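Housing > Shared homes > Kitchen and table area > Inspection checklist with comments

This site uses cookies to remember your settings. Accept | Manage

KITCHEN SAFETY CHECKLIST
Hnatiuk Housing, tenant copy
Inspected by: Olesia Onyshchenko
Tenant: Anisa Goh
Visit: October, morning

How to read it: OK is fine, FIX is to be done before the next visit, NOTE is only my remark.

1. Floor and walking path

1.1 Tiles whole, no raised corners. OK
1.2 Nothing standing on the floor where people walk. FIX
Comment: The cooking oil is kept on the floor beside the cabinets, next to a cardboard box with plastic bags on top. If a foot hits the bottle and the cap is not closed well, the tiles become very slippery. Please put it inside a lower cabinet, away from the cooktop.
1.3 Bags on the floor. FIX
Comment: Also orange and white bags are lying there. I ask to hang them or fold them in a drawer.
1.4 Trash bin has liner and is not overfull. FIX
Comment: The liner is good. The bin is filled with wrappers and it stands in the middle of the floor, so at night somebody will kick it. Empty it and keep it by the wall. 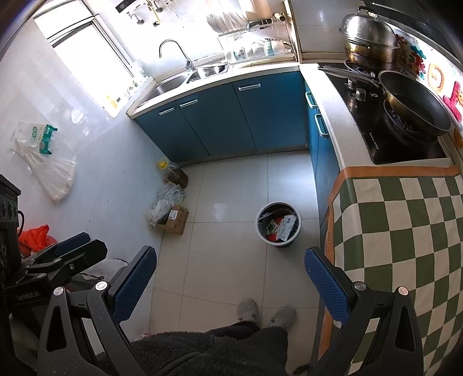 1.5 Footwear. NOTE
Comment: House slippers are permitted, but please choose a pair with rubber sole. I write this to every tenant.

2. Cooktop

2.1 Knobs turn and return to off position. OK
2.2 Hose and shut-off valve. OK
Comment: Checked with soap water, no bubbles. Maksym Savchuk showed Anisa where to close the valve.
2.3 Long sleeves. NOTE
Comment: A fleece robe catches fire fast. Change the clothes before cooking, or at least roll the sleeves above the elbow.
2.4 Pots are stable. OK
Comment: The tall steamer is at the back and the wok in front, I agree with this order. When the steamer is full it is heavy, so lift out the food first and pour the water after it cools.

3. Sink and dish rack

3.1 Wall rack is fixed firmly. OK
Comment: I pulled by hand, the screws do not move. Plates and bowls are heavy together, so do not stack them higher than now.
3.2 Hot water at the tap. FIX
Comment: Measured 70 degrees, this is too hot for hands. Lev Chornovol will adjust the heater on Sunday.
3.3 Window opens fully. OK

4. Table area

4.1 Cloth or mat lies flat and does not slide. NOTE
Comment: Anything with a checkered pattern hides small spills, and I prefer a plain colour for eating. It is a matter of taste and I do not mark it as FIX.
4.2 No hot pot directly on cloth. OK
Comment: Anisa told me she uses a trivet. Good.

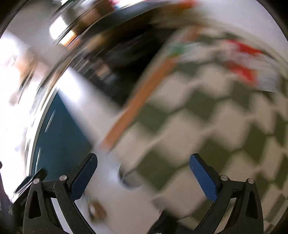 Item 4.1: checkered pattern, green and beige.

5. To finish

Items 1.2, 1.3 and 1.4 are for the tenant, item 3.2 is for us. Second visit in 2 weeks, Solène Guillot will come in my place and she will look only at the FIX lines.

Signed: O. Onyshchenko

Contact the Hnatiuk Housing office | © Hnatiuk Housing | Back to top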